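COMICS WRITING, SESSION 2
Script formats, page budget and lettering load
Notes by Jhosep Pacheco
March 17, 2020

1. Scope

These notes cover the written script as a working document between writer, editor, penciler and letterer. Plot construction was handled in the previous session and is assumed. The running case is Brurkard, the backup serial used throughout this course, in its Clutberg edition. Page references are to the collected volume.

2. Full script and plot-first

A full script fixes the number of panels on each page, the content of each panel and all of the copy before any drawing starts. The penciler may change the layout, but the copy order is set.

A plot-first script gives the action of a page or a run of pages in prose. The penciler breaks it into panels. The writer then adds dialogue to finished pencils, usually on a marked copy with numbered balloon positions.

Differences that matter in practice:

- In full script, errors of space are found late. The writer has no drawing to check against and tends to put two actions in one panel.
- In plot-first, errors of story are found late. A plot point that depends on a line of dialogue may have no panel to hold it.
- Full script is easier to approve when a licensor has to read it. Licensed titles based on television series mostly use it.
- Plot-first depends on a penciler who is used to pacing a scene alone. It works badly with a team that has not met.

The first four chapters of Brurkard were written plot-first and the remainder in full script. Compare the fight on the ferry (chapter 3) with the courtroom pages (chapter 6). The ferry sequence has a fixed camera height for most of its length, a choice made by the penciler and not found in the plot.

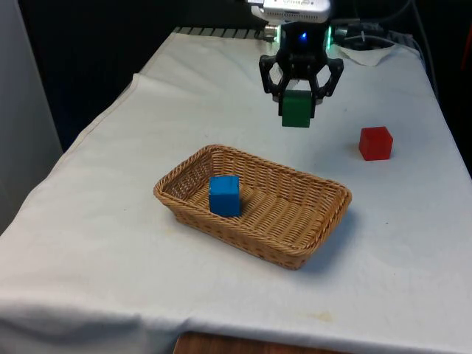
The courtroom pages show the opposite tendency. Panel borders follow the grid in the script closely, and the balloons were placed with little overlap.

3. Page budget

A chapter of Brurkard runs 16 pages. Treat this as fixed. Advertising pages fall outside the count and should not be used to plan reveals, as their position changes between the single issue and the collection.

Page turns fall after odd-numbered pages when the story opens on a right-hand page. A reveal planned for a page turn therefore belongs on an even page, first panel. If the inside front cover carries story, the rule reverses. Check with the editor before writing the script. Repairing this afterward means moving a whole page of material, and usually cutting one.

Suggested procedure:

a. Write the scene list with one line per scene.
b. Assign whole pages. Avoid half pages on the first pass.
c. Mark the turns.
d. Move scenes until the two or three strongest beats sit on a turn or at the end of the chapter.
e. Only then divide pages into panels.

Students commonly do (e) first. The result is an even spread of five or six panels on every page, with no page standing out from the rest.

4. Panel description

One panel holds one moment. "She picks up the letter, reads it and leaves" is three panels, or one panel and two things the reader infers. The verb should be one that can be drawn. "Realizes," "remembers" and "decides" cannot be drawn unless the description also says what the face or hand is doing.

State in the first panel of each scene: location, time of day, who is present, and where they stand in relation to each other. The speaker of the first balloon should be at the left. If the staging makes this impossible, say so in the script, so that the letterer is not asked to run a tail across another figure.

Mention any object that will be needed later at the point where it first becomes visible. In chapter 5 of Brurkard the key to the Ríos house is used on page 9 and was never described before that page. The penciler had drawn the character in a coat without pockets. The fix was a redrawn panel on page 4, done by a different hand, and the change in line weight can be seen in print.
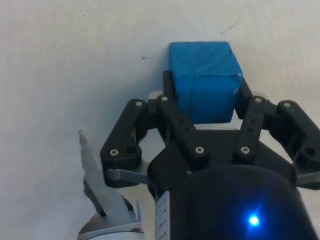
Fig. 2. Blue cube between two black finger pads.

5. Lettering load

The limits below are the ones used for grading.

Balloon: 25 words maximum.
Panel: 35 words maximum, all copy included.
Page: 210 words maximum on a six-panel grid.

Captions count. Sound effects do not, but list them in reading order with the balloons and number them in the same series.

The longest page in Brurkard is the inquest in chapter 8, with 542 words by Pacheco's count. It is set as a typed transcript with one drawing at the head, and it should be read as prose for the purpose of these limits. Of the 13 chapters, it is the only one with a page of this kind.

Balloon order is fixed by the numbering in the script. When an exchange goes back and forth more than twice in one panel, split the panel. A joined balloon (two balloons with a connector) marks a pause by one speaker and counts as two.

Emphasis is marked by underlining in the script and set as bold italic. Limit it to words that a speaker would stress aloud. Older scripts stress names and nouns by habit, and this should not be copied.

6. Assignment

Take the Pedden scene from the reader (prose, three pages) and adapt it twice: once as a plot of no more than one page, once as a full script of four comics pages. Keep the same ending beat in both. Add a note of one paragraph stating where the page turns fall and on what assumption about the opening page.

Scripts should be in 12-point type with a new sheet for each comics page. Number panels within the page, and copy within the page, not within the panel.

Reading for next session: Brurkard, chapters 5 to 8.

Comments (4)

mtorrance
In section 3, does the even-page rule still apply if we are writing for screen reading only? Our group is doing the guided-view version.

J. Pacheco
No. In guided view each panel change works as a turn. For the assignment please assume print.

inkwell_dee
I letter part time and would put the balloon limit lower than 25. At 20 you still have room for the art. Useful notes otherwise, the part about tails should be read out loud to every writer I work with.

R. Osei
Does a phone voice from off panel count as the first speaker for the left-hand rule? Chapter 7 has one coming in from the right and it reads fine to me.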